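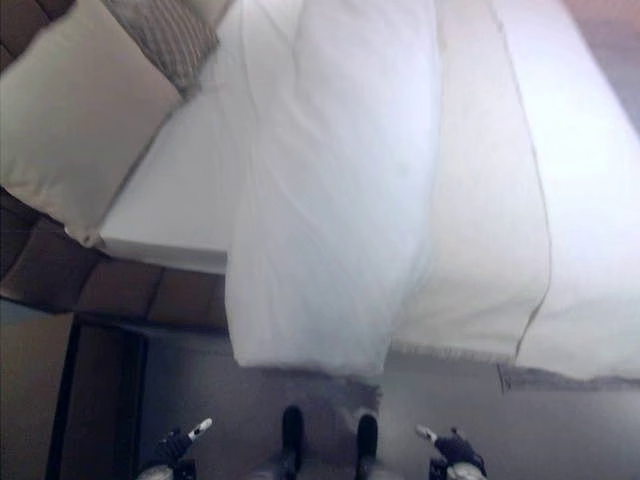 **How can a robot know which part of a blanket it should pull first?** It looks for the lowest hanging edge, follows this edge until it finds a corner or a seam, and only then decides where to grasp.

# Kudel method lets a two-handed robot find the edge of a duvet before it pulls

Researchers at Zistemen have presented a new method for teaching walking robots to handle large bedding. The method is called Kudel, and it was developed together with the robotics laboratory of Kalinowski. A paper and the training code will be released in February.

Bedding is a difficult object for a machine. A cup keeps its form when it is lifted, but a duvet changes its form with every touch, and most of its surface looks the same. Earlier systems often grasped the cloth in the middle, where a fold was easy to reach. The duvet then moved as one heavy piece, and the robot had to start again from a worse position.

Kudel divides the work into 3 steps. First, the robot estimates where the hem is, also in places where the cloth hangs down beside the mattress. Second, it gives every part of the hem a score which says how useful a grasp would be there. Third, it chooses 2 grasp points, one for each hand, and plans the pull and the steps of the feet as one movement.

"We spent a long time on better grasping, and the results did not move very much," said Leszek Pawłowska, who leads the project at Zistemen. "Then we looked again at the failures. In most of them the fingers did close well, but they closed on the wrong place. So we started to work on the question of where."

The team trained the method with 200 demonstrations, recorded by people who guided the robot by remote control. The demonstrations cover making a bed, pulling a duvet straight and lifting the cloth away from the floor. White bedding was used in a large part of them. It is the hardest case, because the folds give little contrast under strong light and the hem can be difficult to separate from the surface behind it.

The feet received special attention. When a duvet hangs low, a robot which stands close to the bed can step on it and pull against itself. Kudel treats the area near the feet as part of the task – if the hem is too near, the robot takes a short step back before it lifts its hands.

"A person does this without thinking," said Genalyn Buenaventura, who designed the walking part of the system. "For the robot we had to write it into the planning, and it took us 3 attempts before the balance was good enough."

In the tests, the robot needed fewer repeated grasps with Kudel than with the older method of the same team. The largest improvement was seen with thick duvets. Results with thin sheets were weaker. A thin sheet often sticks to the mattress along its border, and the system then has problems to judge if it holds one layer or two. The paper describes these failures in a separate section.

Ruairí Geraghty of Kalinowski, who was responsible for the evaluation, said that the method is still slow. "It stops and looks before every grasp. For research this is acceptable. For a hotel it would not be."

The next stage of the work will add pillows and fitted sheets. Dametti, which supplies linen to guest houses, will provide used bedding for these tests, because washed cloth behaves differently from new cloth.

**Availability**

The code, the trained model and the demonstrations will be free for research use. Groups who wish to receive early access can write to the project office at Zistemen.

**Press contact**

Azlan Ngui, Communications, Zistemen
Interviews with the research team are possible in English, Polish and Swedish.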